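Laundry club, month two

So the robotics club at our community college finally has a name for what we're doing this term. We had a vote, and "Project Hustum" beat "Sock It To Me" by a single hand (I was on the losing side and I'm over it, mostly). Hustum is the laundry project. The goal is to get an arm to pick up a piece of clothing, lift it, lay it down flat and fold it into something you wouldn't be ashamed to put in a drawer. We have until the Kancombe student showcase in November, and right now we're at the "pick it up" part with a little bit of the "lift it" part.

I've been promising pictures forever, so enjoy some from the wrist camera:
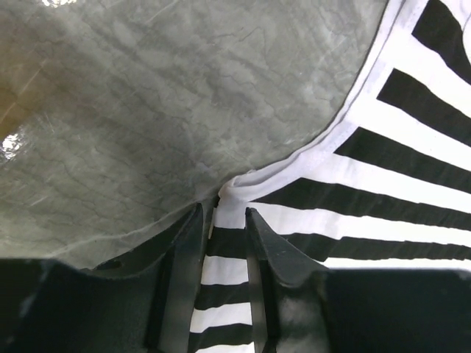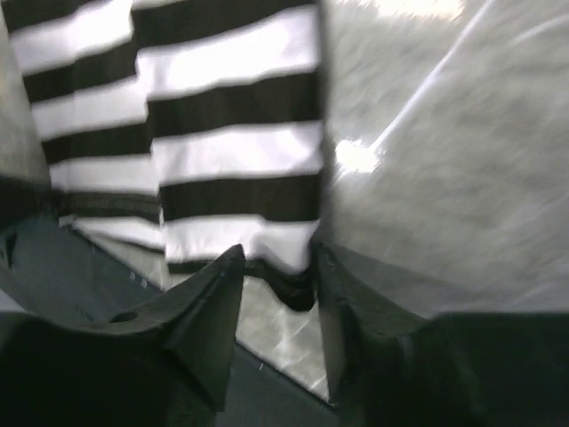
The stripes and the gripper, from the wrist camera, two different moments.

If you've never tried to get a machine to handle cloth, let me tell you, it is a whole different animal from blocks. Last year we did blocks! Blocks were great! A block is the same block wherever you put it, and if you know where one corner is then you pretty much know where all the other corners are. With cloth you know where one corner is and you know nothing. The rest of it is doing its own thing under a fold somewhere.

The reason we went for stripes is that you can see what the fabric is up to. With our plain gray test towel you look at the video afterward and it's just a gray blob that becomes a different gray blob. With wide black and white stripes, a fold shows up right away as a place where the lines don't match anymore. You can see it really well in the hanging picture, where the stripes step up and down along the fold. One of our second-years wants to use that on purpose, like have the software look for spots where the stripes break and call those folds. I think that's clever. I also think it means we'd be building a robot that can only fold striped clothes, but one problem at a time.

The other picture is a grab right by the white edge. We argued about edges for most of a meeting. One camp wants to always grab at a hem, because a hem is thicker and you get a nice little bunch of cloth between the fingers. The other camp (hi) says that hunting for a hem takes forever and you should grab whatever's sticking up the highest and sort it out in the air. We agreed to log both and compare. I've been keeping the spreadsheet, and so far the hem people are ahead, which they mention a lot.

For those of you who asked how the training works, since a couple of you did in the comments last time: one of us drives the arm by hand with a controller, does the whole motion start to finish, and everything gets recorded, the camera view and where the joints are and whether the gripper is open or closed. That's one run. Then you mess up the cloth and do it again. And again. The goal we wrote on the whiteboard is 2,000 runs before the showcase. At the end of last week we had 195. Yes I did the math. No I don't want to talk about it.

What I didn't expect is how personal the driving is. We have 6 regular drivers and I swear I can tell who it is from the video with no name on it. One person comes in super slow and hovers. One person goes straight down like they're stabbing a potato. I apparently do a little wiggle before I close the fingers, which I had no idea about until somebody played my runs back at double speed in front of the entire club. The wiggle is now in the data. If the robot wiggles in November you'll know why.

There's also the blur thing. When you lift fast, the wrist camera smears like crazy, and for a while we were throwing out every run with blur in it. Then our advisor asked what we thought the robot was going to see when it moved fast on its own, and there was this long silence. So we keep the blurry ones now. We do still toss the runs where the cloth gets dropped and the driver just gives up and says a word.

Glare is my personal enemy. Shiny surfaces plus overhead lights equals bright spots in the picture that slide all over the place when the arm moves, and white stripes go so bright that you lose the wrinkles. I tried turning off half the lights and then everything dark turned to mush, and our gripper is black, so that's a big chunk of the view gone to nothing. I want to try taping some parchment paper over the lights nearest the arm (not touching the bulbs, relax). If anyone has done this and it worked, please tell me what you used!

Okay, software news, for the three people who care. We moved everything over to Murakami, which is the logging tool last year's seniors wrote and named after whatever book was lying on the bench. It's weird and the menus are in a strange order, but it saves the camera and the joints with the same clock, and our old setup didn't. Our old setup was off by just enough that the fingers would be closed in the data while they were still open in the video. We lost the first 100 runs to that. They're in a folder called "sad" and I don't let anyone delete it.

Things on the list before the next post:

- get the lift slower and smoother, or at least slower
- fix the chair at the driving station, it sinks
- more drivers!! if you're a student here and you can hold a game controller you're qualified
- decide what counts as "folded" (this is going to be a fight)
- try the arm on something that isn't striped

That fourth one matters more than it sounds. The showcase rules only say the task has to be "completed," and we get to write our own definition and hand it in ahead of time. Half the club wants to say folded means in thirds with the edges lined up to within a finger's width. The other half wants to say folded means smaller than it was before. I did point out that by the second definition my bedroom floor is full of folded shirts.

Snacks were good this time, by the way. Somebody brought a box of those sesame cookies from Gustano, the bakery across from the bus loop, and they went fast. New rule though: cookies stay on the far side of the room, and you wash your hands before you reset the cloth. Sesame seeds get into everything.

We meet again at 6 in the evening in the usual room, and I've got the first driving slot, so I'll be working on my wiggle. If I get decent side by side clips of the hem grabs and the high point grabs I'll put them up next time, along with the spreadsheet if I can make it look less embarrassing.

Recent posts

Blocks, a farewell
What's in the "sad" folder
We need a bigger whiteboard
Gripper fingers, round three
How I ended up in robotics club (long)
Notes from our first visit to Kancombe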